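Neta Laundry Liquid Concentrate, 7 litre drum
Product code 2289

Neta is a low-suds liquid for hard and soft water, made at Skurstead and sold to laundromats, motels and sports clubs. It has no added colour and a light eucalyptus fragrance.

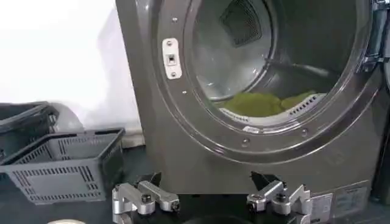

Dose by load size - 56 mL for a full load, half that for a small one. Neta goes in the dispenser or straight into the drum. It is safe on stainless steel, as in the front loader shown, and on enamel. Do not mix with bleach.

One drum does almost 100 small washes at our lightest setting. Rinse the measuring cup after use and keep the cap on tight.
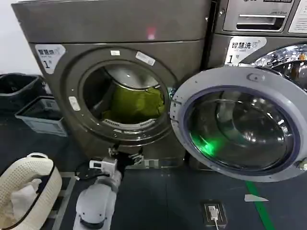
Store upright below 30 degrees and out of the sun. Stock made before December has the old grey cap; the liquid is the same.

Pick up from our Iltside counter or order by the carton. For trade accounts ask for Darius Liepiņa. Also see Juška fabric softener.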